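2 min read

Rinis opens Monday folding sessions at Coslow

I'm Hayley Goodall, I run Rinis, and I've got some news I've been itching to share! From December we're holding folding sessions every Monday at our place in Coslow, for anyone whose T-shirts live in a heap on the chair (mine did for years, so no judgement from me).

Each session lasts 40 minutes and costs £3. You sit down at an ordinary desk with your own clean clothes and we go through them one at a time – T-shirts first, then jumpers, then those awful fitted sheets if you're feeling brave. Smooth it flat, bring the sides in, press along the edge and fold up from the bottom.
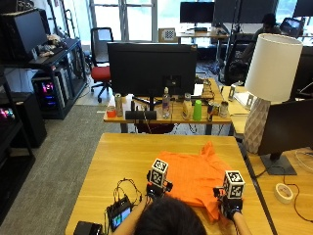
Do I need to bring anything with me?
Just a bag of clean, dry clothes, and T-shirts are the best ones to start on.

We tried the idea out in Whiteley first and more than 30 people came along, which I hadn't expected at all. One chap went home and did his whole airing cupboard that same night! So we're keeping it small and friendly in Coslow, and you can book by ringing us or popping in before lunch.

We use cookies to remember your choices. Accept / Manage settings

Related news
Rinis and Zollska team up on drawer dividers
Packing a weekend bag without the creases
Whiteley sessions: your questions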